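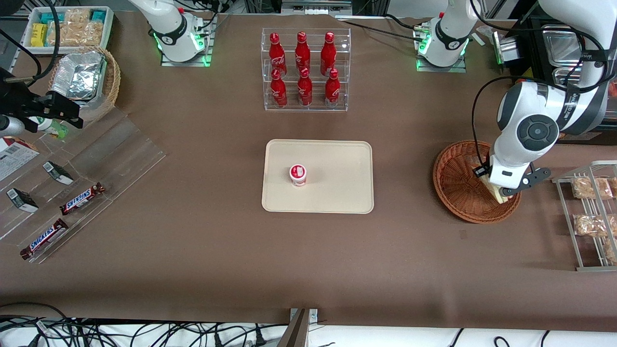
Chapter 7
Where Things Go: The Shelf, the Counter and the Tray

When I was nineteen I got a summer job at a corner grocery in Cadamley, and on my first morning the owner handed me a carton of canned peaches and told me to put them out. So I put them out. I found a gap on a shelf near the door, lined the cans up with the labels facing forward, and felt pretty good about it. By noon he had moved every one of them.

I asked him why, and he said, "Peaches go by the cottage cheese." I thought he was pulling my leg. The cottage cheese was in the cooler at the back, and canned peaches don't need a cooler. But he had a little wire stand hooked on next to the cooler door, and that's where the peaches lived, and people buying cottage cheese bought peaches. I've been interested in where stores put things ever since (my family would use a stronger word than "interested").

The last chapter was all about price, and if you worked through the problems at the end you now know more about markup than I did for my first several years in the business. This chapter leaves price alone. We'll keep the product the same, keep the price tag the same, and look only at position. How high is it? What's next to it? Can a person reach it with one hand while holding a toddler with the other?

What you'll be able to do by the end

Tell the difference between a home location and a secondary location.
Draw a simple shelf plan (the trade word is planogram) for one section of a small store.
Explain what a facing is and decide how many facings an item should get.
Set up a counter display that doesn't get in the cashier's way.
Run a before-and-after count that you could show to a boss without blushing.

Words to watch for

Facing: one unit of a product at the front edge of the shelf, turned toward the shopper. If you've got four cans of soup side by side and three more behind each, that's four facings, and the cans behind don't count.

Home location: the spot where a product lives all year. Regular customers learn it without trying, and they get grumpy when it moves.

Secondary location: any extra spot, such as an end cap, a basket by the register or that wire stand with the peaches.

Riser: anything that lifts the back row so it can be seen over the front row. A stepped rack is a riser, and so is an upside-down crate with a cloth over it.

Dead spot: a place shoppers walk past without looking. Every store has them, usually right inside the entrance, where people are still putting away their car keys.

7.1 A small store with a big problem

Let's start with a store we'll come back to all through the chapter. Birel Market sits on the main street in Kititz, between a shoe repair shop and a bank. It's a narrow place — one door, two aisles, a single register — and it carried 3457 different items when I first helped out with the inventory. That is a lot of stuff for two aisles! The shelves went up so high that the staff kept a step stool at each end.

The trouble was with drinks and snacks. Office workers came in at lunch, went straight to the cooler for a drink, turned around, paid and left. They were in and out so fast that they never saw the yogurt, the fruit cups or the crackers, all of which were in the second aisle. The owner's first idea was to cut the price of yogurt. Sales went up a little, profit went down, and after a while the price went back to where it had been.

Her second idea was to leave the price alone and move some of the yogurt. She gave up one shelf in the drinks cooler, right at chest height, and put single-serve cups there. The home location in the second aisle stayed as it was. She bought no new equipment and didn't put up a sign, and she wrote down what sold each day in a spiral notebook.

In the week before the move, the store sold 67 single-serve cups. In the week after, it sold 71. If you're disappointed by that, good, because I was too, and so was she. Four cups! You could get four extra cups out of one hungry family on a Tuesday.

I picked this case on purpose. Most textbooks would give you a store where sales tripled overnight, and then you'd go out and move some yogurt and wonder what you did wrong. A single week on either side is a very thin slice of evidence. The weather changes, a payday falls in one week and not the other, somebody's office orders pizza. Before you decide what those two numbers mean, you'd want to know a few more things, and I'd like you to jot some down before reading on.

Stop and think

Which sales figures would you ask the owner for next?
Cups sold from the cooler and cups sold from the second aisle were counted together. What does that hide?
One shelf of drinks was taken out to make room. How would you find out what that cost?

Keep your answers somewhere handy. We'll come back to them in section 7.4, when the owner tries the whole thing again for a longer stretch and counts the two spots separately.

7.2 Eye level, and whose eyes

You've probably heard that eye level is the best place on a shelf. It's a decent rule, but people use it lazily. Eye level for me is somewhere near the top of a freezer door. My mother shops a full shelf lower, and a kid in a stroller shops from the bottom two. So when somebody tells you to put a product at eye level, your first question should be which customer they have in mind.

The Slaoui method, which we'll use for our drawings in this chapter, splits a fixture into four bands: stoop, reach, look and stretch. Stoop is anything below the knee. Reach runs from the knee to the waist, look from the waist to just above the shoulder, and stretch is everything over that. Heavy things generally belong low, so that nobody has to lift a big jug of detergent down over their own head. Light, bulky things like paper towels can go up in stretch. The fight is always over look, and you'll never have enough of it.

Depth matters as well as height. A deep shelf with short products turns into a cave, with the front row hiding everything behind it, and when the front row sells the shelf looks empty from the aisle even though there's plenty in back. You can fix that by pulling stock forward several times a day (tedious, but free) or by using a riser.

Grab a sheet of graph paper and a pencil before you go on. Pick one section of a store you know well, draw the fixture from the front, and mark the four bands down the left side. Leave the shelves blank for now. We'll fill them in as we work through section 7.3.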